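Oveo 4 Brings Offline Play and a Proper Save System to Phones

10 December 2024

The puzzle and card game app Oveo got its biggest update in a long while this morning, and it is a good one. Version 4 is out now for Android phones and tablets, with a Windows version promised for the same account holders early next year. The download is free, as before, and anyone with the old version installed should see the update show up on its own.

The headline change is offline play. Until now, Oveo needed a connection just to open the menu, which made it useless on planes and in most basements. Version 4 lets you keep up to 40 games on your device and play them with no signal at all. Scores sync the next time you connect. I spent a long train ride last month with the November beta and never once saw the spinning wheel — a wonderful thing if you remember how version 3 behaved in a tunnel.

Soswood, the small studio behind the app, has also rebuilt saving from the ground up. Each game now keeps its own save slots, and you can move them between devices with a short code. Old saves from version 3 carry over the first time you open the app. Mine came across without a hitch, including a half-finished solitaire tournament I had completely forgotten about! 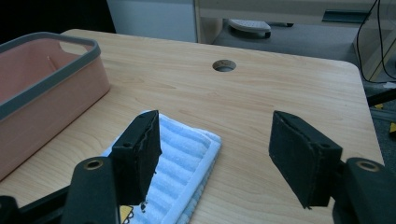 Tilt controls are the part I was most curious about, and they are much better in this release. The marble maze games in the new Chornovol pack depend on them, and the old version drifted so badly that most players switched to the on-screen arrows. Now there is a quick calibration step at the start. You lay the phone flat, wait for the chime, and pick it up. A plain wooden tabletop does the job nicely, but if yours has a round cable hole in it like this one, set the phone down well clear of the opening so it lies level. After that the marble goes where you want it to go, and the later mazes (the ones with moving gates) are finally fun.

The Chornovol pack has 27 mazes in all and comes free with the update. Two more packs are planned, one of word games and one built around dominoes. Soswood has not given dates for either.

There is a new level editor too. It is simple — walls, gates, holes and a finish line — but you can share what you make, and players in the beta had already posted 2,611 mazes before today's launch. Some of them are fiendish. Sorting by difficulty works well, and there is a filter for mazes that can be finished in under a minute.

A few things still need work. The search box ignores anything after the second word, and the dark theme leaves the score table hard to read. Soswood says a fix for both is being tested.

Oveo 4 takes up 200 MB before you add any offline games, so clear some room first. It runs on Android 9 and later. Players who pay through Fanance will need to sign in again after updating, and their purchases will be restored from the account page.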